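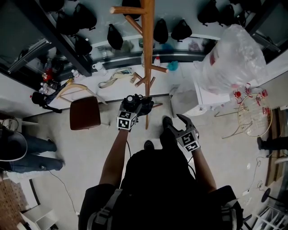

Do I need a robot arm to start comparing grippers?

You don't. I did all of my first comparisons with hand-held ones, and I still do. You hold one in each hand, do the task yourself, and you find out pretty fast which fingers you hate. The arm can wait until you've got a favorite.

Which two did you compare?

The Konik and the Betach. I ran each one through 100 pickups of the same objects, usually in the evening when I had a couple of hours. The Konik is lighter and I liked it right away. The Betach has a stiffer trigger (my thumb complained for days!) but it holds slick, round stuff better.

What are the marker cubes for?

Tracking. Each hand-held gripper carries a white cube with black-and-white codes on it, and a camera that can see the codes can work out where the gripper is and which way it's pointing. Keep them clean. A greasy thumbprint under a bright lamp cost me a whole evening in July.

How much did you spend?

The pair came to $1,780, and $800 of that was the Betach. Yes, the one I liked less at first cost less too. Spare finger pads are another $40 a set from Karppinen, and I'd get two sets.

Does a messy room matter?

Less than I figured. I'd much rather test with stuff all over the place, as long as you aren't blocking the codes with your own sleeve.

Will you test the Pindelberg?

I want to! Waiting on a loaner. Siiri Manninen tried it with the long fingers and says the tips flex too much for small parts, so I'll start there.

Print this page | E-mail this page

Comments

Ronaldo Prado: Did you change the pads between runs? Mine went shiny on the Betach and I lost a lot of grip.

Siiri Manninen: Long fingers only, I should add. The short ones were fine.

Ronaldo Prado: Good to know, ordering the short ones then.

Contact | Copyright, all rights reserved | Back to top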